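February 5, 2026
Posted by the Sevby bench, dye and cloth notebook

We use cookies to remember your preferences. Accept / Manage settings

Madder again, third bath, and I am so pleased with it! The Utthorpe root gave a proper brick red on the wool this time, nothing like the sad salmon we got in May. Same mordant, same pot. The only thing I changed was the heat: I kept it low and let it creep up over the whole morning before I let myself touch the dial.

Weighed out 200 g of root, chopped, soaked overnight in rainwater. Poured off the first soak (lots of yellow in it, saved in the Gough jar for anyone who wants to overdye). Skeins went in damp. I turned them every time I walked past, which was often, I couldn't leave it alone.
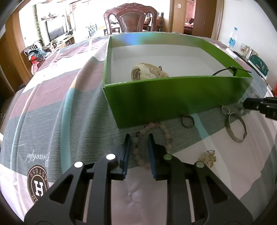
The cotton is another story. Still pinker than I want, and blotchy near the ties. I think the scour was too short. Next time a full two hours with soda ash, then the tannin step, then alum, and no skipping the rinse between them. Whoever used the last of the tannin, please put it on the order sheet.

Swatch 144 is the keeper. Half of it went in the iron dip for a count of ten and came out a gorgeous dusty plum, the kind of color I'd wear every day. Swatch 402 is the same wool with chalk added to the bath: warmer, a bit more orange, a lovely surprise given how hard the Jindotton water already is. Both are pinned in the back of this book with the recipe.
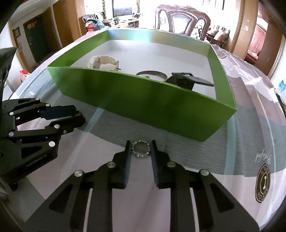

Small metal ring with dark markings, on the table. Green box open behind.

Left to do: lightfast strips in the south window, half covered with card. Wash test on both swatches with the plain soap, then again with the store detergent (I want to see how bad it gets). Exhaust bath is still in the big pot with the lid on, and it has loads of color left in it, so please don't dump it! I want to try silk in there tomorrow, and maybe that scratchy gray fleece from the Utthorpe bag if it ever gets clean.

pH strips are down to the last 3.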